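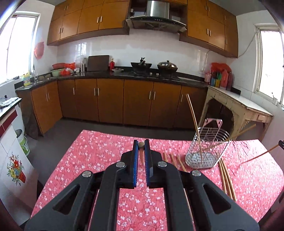 Figure 13. Hand-held gripper closed on a small tapered piece, with chopsticks and the wire basket on the table.

Section 2. Setting Up and Carrying Out the Chopstick Table Exercise

2.1 Purpose
This section applies to all members of the Pusden Student Robotics Club who record demonstrations with the hand-held gripper. It covers preparation of the table, the grip check and the recording of a run. Members shall read it in full before their first session. Care of the battery and the charging of the recorder are dealt with in Section 3.

2.2 Before the session
1. Confirm the booking with the session supervisor, Tamer Nassar, and sign the equipment sheet.
2. Clear the table of everything that does not belong to the exercise. A tablecloth may be left in place provided that it lies flat.
3. Place the chopstick basket towards the right-hand side of the table.
4. Lay the chopsticks on the cloth within easy reach. They need not be parallel.
5. Open the curtains or blinds fully. Ceiling lights are to remain in the same state throughout the session.

Note: Household rooms are permitted for this exercise. Ordinary kitchen items on worktops need not be removed, but the cooker must be off.

2.3 Checking the gripper
1. Inspect the blue ridged pads on the inner side of each finger. Pads with splits or lifted edges are to be replaced.
2. Check the four round bolts on the linkage. Tighten by hand using the small key supplied in the Flokon case.
3. Open and close the fingers fully several times. The movement must be even on both sides.
4. Wipe the pads with a dry cloth.

CAUTION: Keep fingertips and loose sleeves away from the linkage arms while the gripper is closing.

2.4 Grip check with a small piece
1. Pick up one small piece between the pads, close to its upper end.
2. Where the piece is tapered, let the narrow end hang down between the fingers.
3. Hold the piece above the table until the supervisor has confirmed the grip.
4. Return the piece to the table and open the fingers slowly.

Note: The piece should be held only as firmly as is needed. Excess pressure shortens the life of the pads.

2.5 Recording a run
1. Start the recorder and wait for the tone.
2. Pick up one chopstick, carry it to the basket and release it.
3. Continue until the tone sounds again. Each run lasts 59 seconds.
4. If a chopstick falls to the floor, leave it there until the run has ended.
5. Enter the run number and the name of the operator in the log.

CAUTION: Long sticks standing in the basket may be at eye level for a seated person. Operators shall stand.

2.6 After the session
Unused cards are returned to the Flokon case. Files are copied to the Vultelberg folder on the same day, and the card is cleared only after Diane Leclerc has checked the copy. The club holds over 500 runs, and files without a log entry cannot be accepted for the Abou Jaoude Cup entry.

Section 2 last revised July 1, 2020.

Contact: Diane Leclerc, Equipment Secretary | © Pusden Student Robotics Club | Back to top

Related sections
Section 1. Membership and Safe Conduct
Section 3. Battery Care and Charging
Section 4. Naming and Storing Files
Abou Jaoude Cup: Rules for Student Teams
Replacing the Gripper Pads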